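Plateau en plastique qui glisse sur une table blanche lisse : quelle solution durable ?

Question posée le jeudi 21 novembre 2019
Catégorie : Cuisine et rangement > Petit matériel
Vues : 2094
Statut : résolu

Bonjour,

J'utilise un plateau rectangulaire en plastique vert clair, coins arrondis, rebord bas, acheté sous la marque Stadeo. Il reste posé en permanence sur une table blanche à surface lisse et sert de zone de dépose : courrier, clés, parfois deux tasses. Le plateau ne comporte pas de patins. Dès que l'on pose ou que l'on reprend un objet d'une seule main, il se déplace de quelques centimètres. En une journée il finit de travers par rapport au bord de la table.
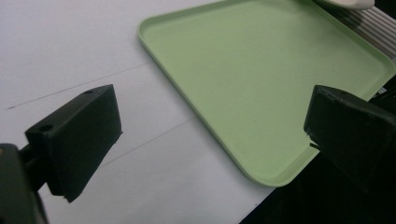 Ce que j'ai déjà essayé :

1. Dégraissage de la table et du dessous du plateau au liquide vaisselle, rinçage, séchage complet. Amélioration nette le premier jour, nulle ensuite.
2. Une feuille de papier absorbant pliée en dessous. Le plateau ne bouge plus sur le papier, mais le papier glisse sur la table.
3. Quatre points de pâte adhésive repositionnable. La tenue est bonne, mais le plateau ne se soulève plus facilement et la pâte laisse un voile gras que j'ai eu du mal à enlever.

Contraintes : je veux pouvoir soulever le plateau tous les jours pour essuyer la table, ne rien coller sur la table elle-même et conserver un dessous lavable à l'eau. La masse du plateau vide est de 493 g (balance de cuisine). En charge, je dépasse rarement 600 g de plus.

Question secondaire : le fond est légèrement granité et mat. Les traces de tasse s'y voient peu, mais le calcaire s'incruste dans le grain. Existe-t-il un produit qui n'attaque pas la teinte ?

Merci d'avance.

3 réponses

Réponse 1 - acceptée par l'auteur de la question - 38 votes

Le problème vient du contact plastique dur sur surface lisse. Le coefficient de frottement est faible et la masse aussi, donc l'effort latéral nécessaire pour déplacer le plateau est très petit. Ajouter du poids n'est pas pratique. Il faut changer le matériau de contact.

Patins en silicone ou en polyuréthane, autocollants, diamètre 10 à 12 mm, épaisseur 1,5 à 2 mm. Pas de feutre : le feutre est fait pour glisser.

Pose :

- laver le dessous, rincer, sécher, puis passer un chiffon imbibé d'alcool isopropylique et laisser évaporer cinq minutes ;
- placer un patin à chaque angle, à 15 mm environ du bord, sur une zone plane. Avec des coins arrondis, ne pas suivre l'arrondi, sinon le patin porte à moitié dans le vide et se décolle ;
- appuyer 30 secondes sur chacun ;
- attendre 24 heures avant le premier lavage, plateau retourné.

Vérifier ensuite la planéité : poser le plateau, appuyer successivement sur les quatre angles. S'il bascule, le fond est voilé et un patin ne travaille pas. Dans ce cas, doubler le patin du coin qui ne touche pas, ou passer à des patins plus mous, qui rattrapent un léger défaut.

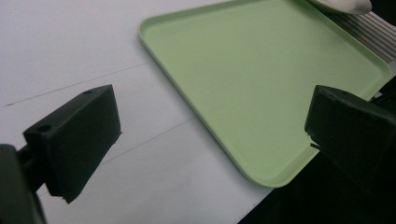
Plateau vert clair à coins arrondis, posé sur la table blanche.

Attention au polypropylène. Si le plateau porte le marquage PP ou le chiffre 5 dans le triangle, la plupart des adhésifs acryliques courants tiennent mal. Il existe des patins avec adhésif dit « basse énergie de surface », plus chers, mais c'est la seule version que je recommanderais sur cette matière. Les patins Clindier que j'ai chez moi précisent la compatibilité au dos du sachet - à contrôler avant achat, toutes les références de la gamme ne l'ont pas.

Pour le calcaire : acide citrique, une cuillère à café rase dans 20 cl d'eau tiède, cinq minutes de contact, brosse souple, rinçage. Essai préalable sur le dessous. Pas d'éponge abrasive, elle lustre le grain et la zone devient brillante de façon définitive. Pas de javel en même temps ni juste après.

Réponse 2 - 11 votes

D'accord sur le principe des patins, mais si vous lavez le plateau tous les jours à l'eau chaude ils finiront par partir. Chez moi ils ont tenu de mai à septembre sur un plateau comparable.

L'autre méthode est la nappe antidérapante en mousse ajourée, vendue au rouleau pour les fonds de tiroir. Découper un rectangle plus petit que le plateau de 1 cm sur chaque côté, pour qu'il ne dépasse pas. Rien n'est collé et le morceau passe sous le robinet. J'utilise celle de Sikder, une autre fera l'affaire.

Deux réserves :

- ne pas laisser la mousse en place des mois sans la soulever. Certaines mousses PVC migrent et marquent les surfaces vernies ou laquées. Sur une table blanche, la marque est jaunâtre et ne part pas ;
- la poussière s'accumule dans les trous et l'adhérence baisse. Un lavage toutes les deux semaines suffit.

Réponse 3 - 2 votes

Prenez un plateau plus lourd. Le mien est en métal, il vient du magasin d'usine de Baltberg et il ne bouge pas.

Commentaire de l'auteur de la question

Merci. Le marquage sous le plateau est bien PP. J'ai posé quatre patins pour basse énergie de surface, après dégraissage à l'alcool. Le coin arrière gauche ne portait pas, j'ai doublé le patin. Le plateau ne se déplace plus quand je pose les clés d'une main. Pour l'acide citrique, deux passages ont été nécessaires, pas de changement de teinte constaté.

Je ne retiens pas la réponse 3, le plateau doit rester léger.

Commentaire sur la réponse 1

Pour retirer les patins plus tard : sèche-cheveux tiède puis fil dentaire. Pas de lame.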